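Kollthorpe Folding Set - read me first
Student robotics club project, second release. Hand-held gripper recordings of clothes being folded on beds.
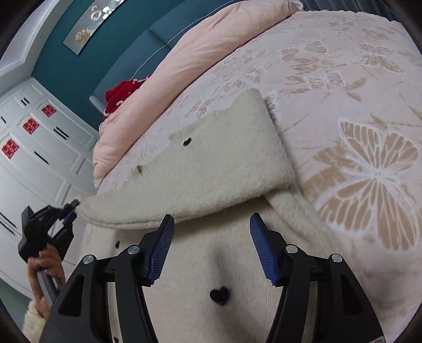
What this is

A folder of recordings made by club members with a pair of hand-held grippers, one in each hand, a camera fixed to the gripper. The job is always some stage of folding a garment laid out on a bed. We wanted to find out if a small arm could learn to fold knitwear from this sort of material. I had doubts at the start and I still have most of them. Please read the section on limits before you train anything.

What's in it

200 recordings, split into 3 folders:
knit - jumpers, cardigans and other thick knits
flat - T-shirts, pillowcases, tea towels
mixed - everything that didn't fit, including the arguments about what counts as flat

Each recording has a video file, a gripper opening track and a short text note saying what the person was trying to do. The notes were typed afterwards from memory. Treat them as a hint.

How it was collected

Members took the grippers home and folded their own washing. There was no set room, no set bed and no set lighting. The project plan calls this "natural variety". I would call it not having a lab. You get patterned sheets, quilts pushed to one side, soft shadows across the fabric and a wide-angle view with black corners. If your method needs a plain background, this is the wrong set for you.

We asked people to keep both grippers in view when they could. They often couldn't. With a pale garment on a pale sheet the edge of the cloth can be hard to pick out, even for a person, and the near gripper covers a fair bit of whatever it is working on.

Labels

Every recording is marked "done", "partly done" or "given up". The person who did the folding also chose the mark, so expect some kindness. When Gounder (our checking script) compared the marks with the text notes, it flagged more than 100 for a second look. We went through those by hand and changed the ones we could agree on. The rest are marked "disputed" in the index. We left them in, as I don't trust a set with no disputes in it.

Gounder only reads text. It doesn't look at the video and has no idea what a fold is. A clean report from it means the files exist and the words match.

What we've tried

Osell is our training code, kept in a separate folder. It runs on the flat recordings and produces movements that look like folding. Looking like folding is not a result. On thick knits the layers slide, the roll at the fold springs open and the arm carries on as if all is well. The poster we took to the Grendumau student meet in August said "promising on soft garments". I didn't write that line and would like it taken off the next one.

Known limits

- Few homes, so few beds and few wardrobes. A model may well learn the bedding.
- Small printed or knitted motifs on a garment seem to pull the model's attention away from the edges. We haven't tested this properly.
- The gripper opening track drifts in long recordings. Reset it at the start of each clip.
- No force readings at all. Anyone claiming to learn grip strength from this is guessing.
- Very little left-handed work.

Use and sharing

Free for coursework and club use. Ask before passing it on, as these are people's bedrooms. Please don't quote a success rate from our marks without saying who gave them.

Still to do

A third release, if enough members will fold the same jumper 3 times without changing how they do it. So far the second try never matches the first. Corrections to the index are welcome - send the file name, the old mark and your reason.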